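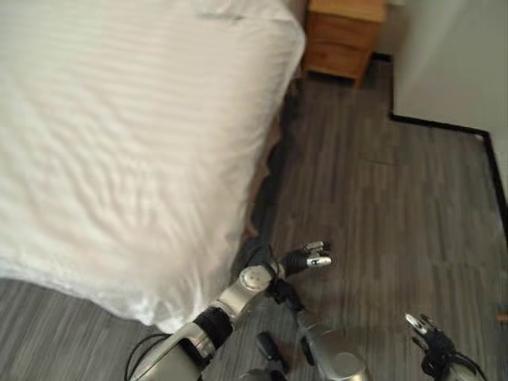

# Checking a used hybrid before you buy

This page sets out a method for inspecting a second-hand petrol-electric hybrid car at the seller's address. It covers full hybrids without a charging socket. Plug-in models need the extra checks in part two.

The method takes one person an afternoon, including the road test. No part of it requires removing covers from the high-voltage system, and none should be removed. Orange cables carry a dangerous voltage. Do not touch, unplug or move them.

## What to bring

- A torch
- A tread depth gauge
- An OBD reader that can show hybrid battery data (see the note on readers below)
- A multimeter for the 12 V battery
- Thin gloves
- A printed copy of the advert
- Proof of insurance that covers you to drive the car

## Before the visit

Ask the seller for the registration number and the mileage on the latest test certificate. Enter the number in the government's online test history and save the results. Mileage should rise from one test to the next. A gap of several years can be explained by storage or export, but ask for the explanation in writing.

Ask whether the hybrid battery has been replaced, and with what. The possible answers are a new unit from the maker, a rebuilt unit, or single modules swapped into the old case. The last of these is the least desirable. Modules of different ages drift apart in charge, and the fault usually returns.

Ask the seller not to start the car before you arrive.

## Step 1: Paperwork

Compare the chassis number on the registration document with the plate on the body and the number visible through the windscreen. All must match exactly.

Read the service record from the oldest entry forwards. For a hybrid, look for:

1. Oil changes at the stated interval, by date as well as by distance.
2. A hybrid system check, normally listed as a separate line.
3. Inverter coolant replacement, if the car is old enough to need it.
4. Brake fluid replacement.
5. Cleaning or replacement of the battery fan filter.

Item 5 is missing from many records. It does not rule the car out, but it makes step 3 more important.

## Step 2: The 12 V battery

A hybrid has a small 12 V battery in addition to the traction battery. It powers the computers and closes the relays that bring the main system on. A weak one produces warning messages that look far worse than they are.

Measure across its terminals with the car switched off and the doors closed. Consult the handbook for the correct reading, as battery types differ. If the reading is low, ask for the battery to be charged or replaced before continuing. Fault codes read with a weak 12 V battery are unreliable.

## Step 3: Battery air intake

Most older full hybrids cool the traction battery with cabin air. The intake is a grille beside or under the rear seat. Find its position in the handbook.

1. Clear anything stored against the grille.
2. Shine the torch through it and look for dust, pet hair and carpet fibres.
3. If the filter unclips without tools, and the seller agrees, remove it and inspect both sides.
4. Refit it.

A lightly dusty filter is normal. A filter matted with hair suggests the battery has been running hot, and the readings in step 5 should be treated more strictly.

## Step 4: Cold start

Open the bonnet. Check engine oil and both coolant reservoirs. The inverter usually has its own, and it is often overlooked. The coolant should be clean and between the marks.

Switch the car to ready mode. The engine may or may not run straight away. Both are normal. When it does run, listen for knocking or shaking in the first minute. On some engines this points to coolant leaking into a cylinder through a failing head gasket, and it disappears once the engine is warm.

All warning lamps should come on with the ignition and go out again. A lamp that never lights may have been disabled.

## Step 5: Reading the battery

Connect the OBD reader and open the hybrid data page. Record the following with the car stationary, then again under load on the road:

| Reading | What to look for |
|---|---|
| State of charge | Changes smoothly, no sudden jumps |
| Block voltages | Close together at rest and under load |
| Battery temperatures | Similar across all sensors |
| Fan speed | Rises as the battery warms |
| Stored codes | None, including pending |

If one block falls well below its neighbours under hard acceleration and rises above them under braking, that block is weak. Budget for a replacement battery or leave the car.

Check also how long it is since the codes were cleared. Many readers show the distance travelled. A very short distance means somebody has cleared them recently, and the monitors may not have completed their tests.

**Note on readers.** The Plirkell and Nuvis adaptors both show block voltages on the cars tested for this guide. The Siqueira adaptor shows state of charge only and is not sufficient for this step.

## Step 6: Road test

Choose a route with a hill and a stretch of faster road.

- Pull away gently. The car should move on electric power if the charge allows it.
- Accelerate hard once, where safe. The engine should rise in speed without hesitation.
- Brake gently from 80 km/h to a stop. The change from regenerative to friction braking should be barely felt.
- Brake firmly once. The car should stay straight.
- Descend the hill and confirm that charge increases.

Friction brakes on hybrids see little use and tend to corrode. After the drive, inspect the discs through the wheels for rust or deep scoring on the swept face. The rear discs are normally the worse pair.

## Step 7: Underneath

Look at the exhaust. Hybrid catalytic converters are a common target for theft. Fresh weld marks, new clamps or a converter noticeably cleaner than the pipes around it indicate a replacement. Ask for the invoice and check that the part is approved for the model.

Inspect the sills and the covers over the orange cables for impact damage.

## Deciding on the price

Obtain a written quotation for a traction battery before making an offer. Independent workshops such as Belwood will quote from the registration number. Deduct the full amount if step 5 found a weak block, and do not accept a cleared code as evidence of repair.

*Text: Koen Verstraete. Technical check: Evelien Mertens. Last revised 12 October 2025.*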